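Preguntas frecuentes sobre Trakness, el planificador de agarres

Mantiene esta página Roxana Alvarado. Si busca el folleto comercial, está en otra sección y es más optimista.

¿Qué hace Trakness?
Recibe la nube de puntos y las máscaras de segmentación, propone agarres y entrega una trayectoria para uno o dos brazos. La percepción no viene incluida. Si su segmentador confunde un relé con un reflejo, Trakness planificará con toda seriedad un agarre sobre el reflejo.

¿Es cierto que funciona «con cualquier objeto»?
No. Lo hemos probado con 131 piezas, casi todas material eléctrico pequeño. Fuera de ese conjunto no tenemos datos y desconfiamos de quien diga tenerlos.

¿De dónde sale la tasa de éxito que publican?
De 2.139 intentos, de los cuales 486 se descartaron por fallos de calibración. Pascual Insaurralde sostiene que descartarlos es legítimo; yo pediría que se publicaran las dos cifras – y en la versión de abril irán las dos.

¿Por qué insisten tanto en las bandejas?
Porque el plástico brillante estropea la profundidad. Con luz cenital aparecen huecos en la nube justo donde están las piezas, y ningún filtro de los que trae el paquete los rellena bien.
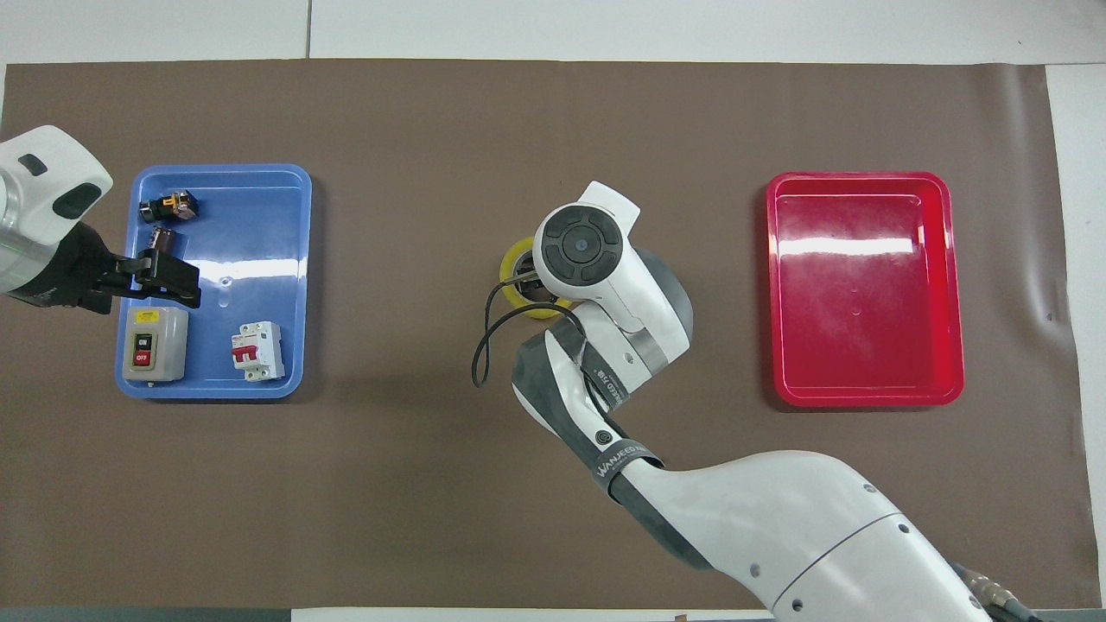

Agarre en la bandeja azul, con interruptores y otros componentes eléctricos; a la derecha, la bandeja roja vacía.

¿Puedo usar los dos brazos a la vez?
Se puede, con reservas. El planificador comprueba colisiones entre los eslabones, pero no modela los cables. Un cable colgando sobre la mesa no existe para él. Barnabás Szűcs tiene una rama experimental que los aproxima con cápsulas; todavía no la recomiendo.

¿Cada cuánto replanifica?
A 15 Hz si la escena es sencilla. Con varias piezas juntas baja, y el registro no siempre lo avisa. Mida en su propio equipo.

¿Necesito aprendizaje automático?
Para planificar, no. Hay un módulo opcional que ordena los agarres candidatos con una red. En nuestras pruebas la mejora fue pequeña y no la hemos repetido con otra cámara.

¿Dónde informo de un error?
En el gestor de incidencias, adjuntando el registro completo y el archivo de calibración. Un vídeo suelto no nos sirve.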